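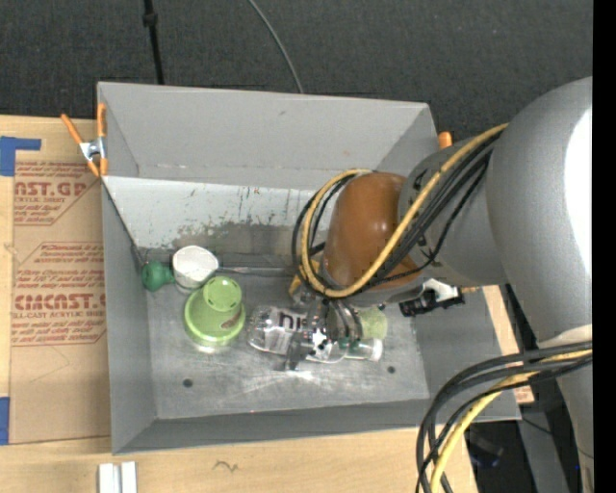 Cable runs take up most of the setup time on a small live sports broadcast, and most of the faults we get on the day come from them. The steps below are the ones we use for single-truck jobs, such as a 10K with a finish line, two fixed cameras and a commentary position. Start at the shop the day before. Pull every cable you plan to use, test it, and sort it by camera position into open-topped containers. A large metal bin like the gray one on the tabletop in the photo works well, and a scuffed floor in it does no harm. Give each camera position its own container and don't mix lengths from two positions in one, even if there is room.

Draw the run before you lift anything. Get the course map from the organizer and mark the truck, the power source, each camera and the commentary table. Then walk it. A map won't show you a locked gate or a flower bed. At Wurncombe the straight line from the truck to the finish camera was 60 meters, and the route we could legally use went behind the grandstand and came out much longer. Measure with a wheel along the real route, then add slack at both ends.

Choose the cable type by distance. We use coax for short camera runs and fiber for anything over 60 meters. Coax will often go further than that, depending on the signal format and the grade of cable, but we set one limit so that the crew doesn't have to work it out in a parking lot. Our longest fiber drum is 300 meters. If a position is further out than that, it goes on a wireless link and gets its own plan.

Label both ends. Use white tape and a black marker, and write the source first and the destination second: CAM 2 - TRUCK IN 2. Write the same thing on both ends so that whoever picks one up can read the whole run. Put a second label a foot back from the connector. The one on the connector comes off.

Lay the cable from the camera back to the truck. The slack you didn't need then ends up at the truck, where there is space to coil it. Make the coil a figure eight on the ground, flat, with nothing parked on it. Bheki Mathebula on our crew likes to leave the spare on the drum, and that's fine for fiber if the drum has a connector in the hub.

Crossings need the most care. Runners look ahead, not down, and in a pack they can't see the ground at all.

Go over the course whenever you can. Use existing bridges, gantries or trees with the owner's permission, and keep the cable high enough for the lead vehicle and an ambulance. Ask the organizer for the height of the tallest vehicle on the course.

If you have to go across the road surface, use a proper cable ramp, tape down the edges, and get the race director to approve the spot. Never put a crossing on a bend or within sight of the finish line. On footpaths, rubber matting is enough as long as it lies flat. Tape it on all four sides.

Keep power and signal apart. Where they have to cross, cross them at a right angle. Power goes in its own ramp channel. Any connection that sits outdoors goes in a weatherproof box raised off the grass, and that includes days with a clear forecast.

Run a spare to the finish camera. It is the one shot you can't lose. The spare should follow a different route if there is one - a second cable taped to the first will be cut by the same truck. Plug it in at both ends and test it, then leave it in place.

Test in this order:

Picture from each camera, one at a time, held for a full minute.
Return video and tally.
Talkback, with the camera operator wearing the headset they will use on air.
Commentary microphones and headphones.
The spare run.

We want all of this finished by 6 a.m. for a morning start. Once the barriers close, it can take a long time to get back across the course, and the crew needs to eat.

Walk every run once more after the barriers are up. Barrier feet get put down on cables all the time. Lift the barrier to free the cable, and don't pull on it.

For the de-rig, wait until the race director releases the road. Power down at the truck first. Coil over-under, wipe the cable with a dry rag as it comes in, and put a strip of red tape on anything that gave trouble. Red-taped cables go in a separate container and don't get used again until someone has tested them at the shop.

By Charmaine Potgieter
September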